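Terkstead Community Premises: Progress Report to the Vrabec Fund
Second reporting period, to the end of July

This report covers the work carried out under the cleaning and minor upkeep grant at the Terkstead centre.

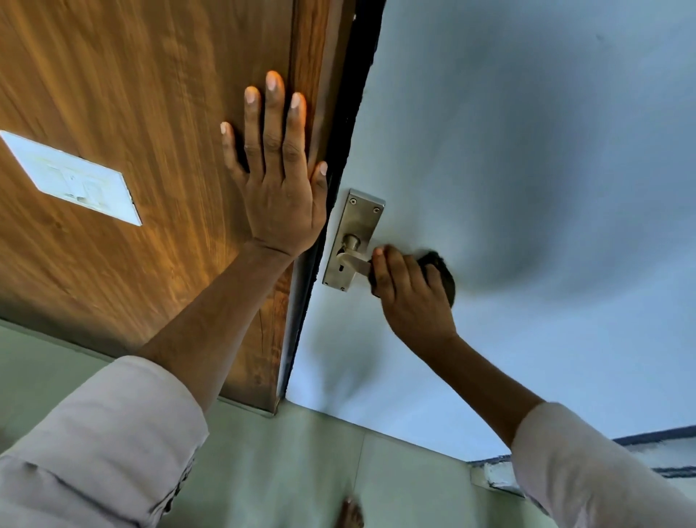
1. Summary

The grant pays for daily cleaning, a small repairs budget and staff training. All three parts are now in place. Cleaning hours are being delivered as planned, and the repairs list is shorter than at the start of the period. Training began later than agreed and will run into the next period.

2. Cleaning service

The contract was awarded to Tusora, which began work in the second week of the period. A total of 298 hours were delivered, against 200 in the previous period. The increase reflects the addition of a Sunday visit, which hirers had requested at the spring users' meeting. Shared areas are cleaned before 8 am, and the kitchen is cleaned again after the lunch club.

Complaints fell during the period. Most of those received concerned the ground floor toilets – chiefly the supply of paper towels – and a second delivery each month has now been arranged.

3. Repairs

Staff and hirers reported 166 faults. Of these, 41 remain open. The open items include two slow radiators in the main hall, a worn stair edging and the damp patch in the upper meeting room. The damp will need a builder's survey, and a separate request for its cost will follow.

4. Training

Ryan Dunmore has completed the supervisor's course. The remaining staff are booked on the Rutix safe storage course in the autumn. The delay was caused by a shortage of places and has no effect on the overall cost.

5. Spending

Spending on cleaning is in line with the budget. The repairs budget is slightly underspent, and we ask the Fund's permission to carry the balance forward – it would be used for the stair edging.

6. Next period

The survey of the upper meeting room will be commissioned first. The cleaning timetable will be reviewed with Tusora before the winter opening hours begin, and hirers will be sent the revised version.

Submitted by Chelsea Pickering, Centre Manager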